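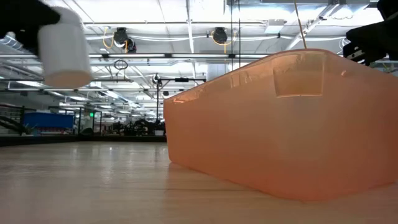
Storage bins: polypropylene or PETG?

kelvin_shelf
Need stackable bins for an unheated garage. Revico lists PP at 2 mm wall. Is that enough under 5 stacked?

torque_spec
Depends on load. PP creeps under constant weight. Check the rim first.

mudroom88
Disagree. Mine have been stacked since September with no sag. Cold is the bigger problem, PP homopolymer gets brittle near freezing.

torque_spec
Copolymer doesn't, at garage temps. Ask Revico which grade it is.

kelvin_shelf
Asked. They say copolymer. Ordering two.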